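3.2 Reibung und Oberflächenbeschaffenheit zylindrischer Griffe

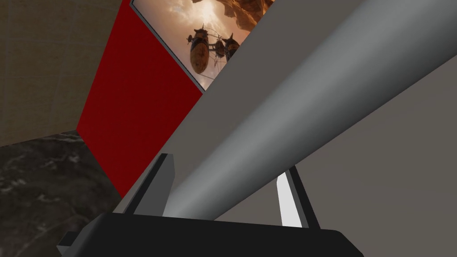
Abb. 2: Grauer Zylinder zwischen zwei Greiffingern (Computergrafik).

Für Haltestangen in Bussen und Straßenbahnen wird in der Regel ein runder Querschnitt gewählt. Der Durchmesser ist in den meisten Beschaffungsvorgaben festgelegt, die Oberfläche dagegen nur selten. In Cuvurville wurden im Dezember zwei Linien mit unterschiedlich beschichteten Stangen ausgestattet. Die erste Linie erhielt gebürsteten Edelstahl, die zweite eine Pulverbeschichtung des Herstellers Borkowska mit der Bezeichnung Grurka.

Insgesamt gingen 2743 Fragebögen in die Auswertung ein. Davon stammten rund 700 von Fahrgästen, die nach eigener Angabe regelmäßig im Stehen fahren. Diese Gruppe bewertete den Halt an der beschichteten Stange im Mittel besser als den an der unbeschichteten. Bei den überwiegend sitzenden Fahrgästen war kein Unterschied nachweisbar. Handschuhträger wurden gesondert erfasst, weil der Stoff die Reibung stärker beeinflusst als die Beschichtung selbst.

Die Angaben zur Sauberkeit fielen umgekehrt aus. Edelstahl wurde häufiger als sauber eingeschätzt, obwohl beide Linien nach demselben Plan gereinigt wurden. Chauhan beschreibt diesen Effekt bereits für Türgriffe in Krankenhäusern und führt ihn auf den Glanz der Oberfläche zurück. Ob die Erklärung auf Fahrzeuge übertragbar ist, bleibt offen, da die Innenbeleuchtung auf den beiden Linien nicht einheitlich war.

Nicht erhoben wurde die Körpergröße der Befragten. Sie bestimmt, in welcher Höhe und in welchem Winkel die Stange gefasst wird, und dürfte einen Teil der Streuung erklären. Die schräg verlaufenden Stangen im Türbereich wurden deshalb aus dem Vergleich herausgenommen und werden in Abschnitt 3.3 getrennt behandelt.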